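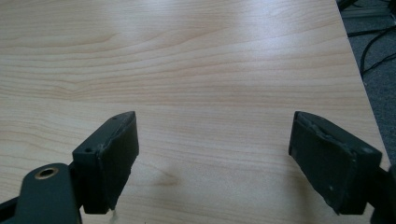
So I finally got myself to the Makard open day, after two years of meaning to go and then finding out in July that I'd missed it. They make tables. Mostly table tops, to be fair, as the legs come in from a firm called Stulex down the road, but you can't really get a coachload of people excited about half a table so it's "the table works" on all the signs.

The train was fine, the bus was not. It's 71 minutes from the coast and there is one loo. If you're going next year, get the earlier one and have your breakfast at the other end (the bakery opposite the bus stop does a cheese bun I'm still thinking about).

You get a sticker at the gate with your tour number on it. I was 252, and they were only calling the 190s, so I had a good long wander round the finished goods hall first. It's all laid out like a very big canteen, every top they make, and you're allowed to touch everything! I'm a terrible one for stroking furniture in shops so this was heaven. The dark ones didn't do much for me. Too serious, and they show every crumb — I've got one at home and I spend my life wiping it.

The pale ones though. I kept coming back to a range called Rozīte, all creams and light tans, with the grain running across in fine wavy lines that bend up into little arches in the middle. It looks a bit like sand when the tide's gone out. I must have spent ten minutes at the same table following one line along with my finger, and a lady next to me was doing the same from the other end, so we met in the middle and had a laugh about it.

The tour itself was just under an hour (58 minutes, said the man with the clipboard, very proudly). You go along a walkway and look down at the sawing, then the sanding, then a long warm room where things dry and everybody in the group goes quiet and sleepy. Ear defenders on for the first part. I couldn't hear a word of the talk but the sawdust smell was lovely. They told us 2,822 tops had gone out the month before, and somebody's little boy asked where they had gone, and the answer was "mostly schools", which pleased him no end.
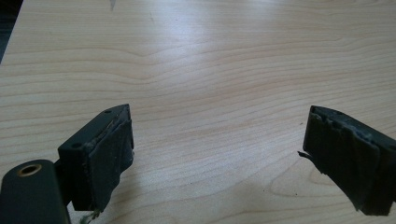
What I really wanted to know was how they choose which way up a piece goes, and I got my answer at the questions bit. Somebody looks at both faces and picks the one they like. I'd imagined a machine or at least a chart! Marks in the grain are a matter of taste as well. Some customers send anything with a knot straight back, others ask for them specially. I'm firmly in the second lot. A plain one would bore me by the weekend.

Lunch was soup in the staff canteen, good soup, bad bread. The shop is by the exit and is called Ritus for some reason, and it sells offcuts by weight, plus chopping boards and a tin of wax that smells of oranges. I bought the wax and two offcuts, one pale, one a sort of toffee colour, and then had to carry them about all afternoon in a bag with no proper handles.

Would I go again? Yes, but I'd take a measuring tape next time. I came home completely sold on a Rozīte top for the kitchen and then found I had no idea whether the one I liked would go through my back door. I've emailed to ask for the sizes and I'm waiting to hear.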